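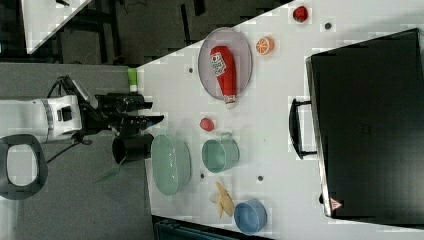
*Ketchup on the round tray, bottle neck over the rim. Green and light blue pieces below, fruit between.*

Mar 30, 2026. F. Ojo. Flunora kitchen set, layout and colour check, white table.

Table wiped down first with the mild detergent, then water. Set unpacked from the blue crate and put out by type: fruit and bottle towards the middle, pans to one side, drinking vessels low on the table. No attempt at a realistic kitchen. The purpose today is to have every piece on one surface under the same light and write down what is wrong with it.

Ketchup bottle. Red body, white label, white cap. The bottle is longer than the round plate can take, so laid diagonally the cap goes over the rim. It sits there without rolling. Upright it is fine on the table but not on the plate, where the base rocks when the table is knocked. Leave it on its side for storage trays. Label print is clear. Edge of the label lifts slightly at one corner on the spare, not on the one in use.

Strawberry. Rolls a short way if put down on its side and then settles against its leaves. Acceptable.

Orange slice. The segments are easy to make out at arm's length. Rind edge slightly sharp to the thumb. Ask Chrysikopoulos whether the mould has been cleaned up since the August batch.

Banana. Part peeled, yellow skin, paler inside. The peel stands away from the fruit and catches on the rim of the light blue piece when the two are pushed together. Moved them apart twice and they were back together by lunch. In the tray insert they need a divider.

Table holes: the small holes in the top are a nuisance for anything with a narrow foot. The bottle cap is wide enough to pass over one. The leaf end of the strawberry will snag if dragged. Plugs are on order from Trandton, 13 mm. Until they come, lift pieces instead of sliding them.

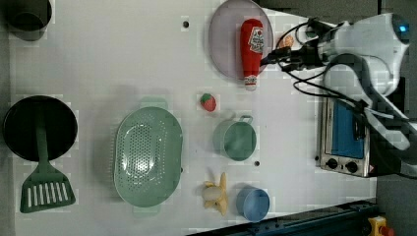

**Skedstead Workshop, Play Materials Section**

Colander and pans. The colander takes up more of the table than I had allowed for. It is the largest of the green pieces and its handles add to the length, so it has to go in with the handles pointing up and down the table or it meets the frying pan. The perforations are in even rows. Ran a finger across the base and found no flash in the holes I tried. Somtochukwu wants a proper go/no-go check with the pin gauge before sign-off. Agreed, to be done on the spare.

Frying pan is black and round. Spatula laid across it with the head hanging past the rim. Slots in the head are clean. With the handle across the pan the spatula is stable, but if it is laid in the pan lengthwise the weight of the head tips it out. Packing drawing currently shows it lengthwise. Drawing to be changed.

Pot goes in the top corner above the pan. Dark grey against the black pan: the two are close enough that S. Okoro put the wrong one on the checklist this morning. Suggest the checklist says "pot, deep" and "pan, flat" and drops the colour altogether.

Greens. The colander and the spatula are meant to be different shades according to the order sheet. By eye the difference depends on where one stands. To be compared against the swatch card at the window end and again under the ceiling lights. I would not reject on colour until both readings are written down.

Washing. Everything except the oven went through at 40 degrees last week. No change seen in the red or the yellow. The oven is wipe only and must stay out of the basin. 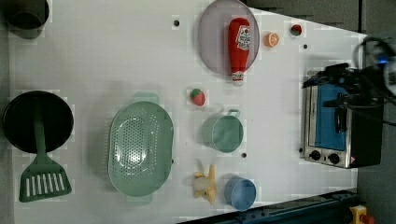

Oven next. Silver casing, blue window panel, black knobs along the lower part of the front. It is the one piece with its own stock number, 2,065, and the only one not nested with anything else in the crate. Both knobs to be torque tested on the spare unit, 3,000 turns each, counter on the bench jig. Jig is free from tomorrow.

Open items:

- pin gauge on spare colander (S.O.)
- spatula position on packing drawing (F.O.)
- divider between banana and light blue piece
- query to Chrysikopoulos, orange slice edge
- swatch readings, two lights
- chase Trandton for plugs

Crate lid hinge is still loose. Screw is in the tin by the sink.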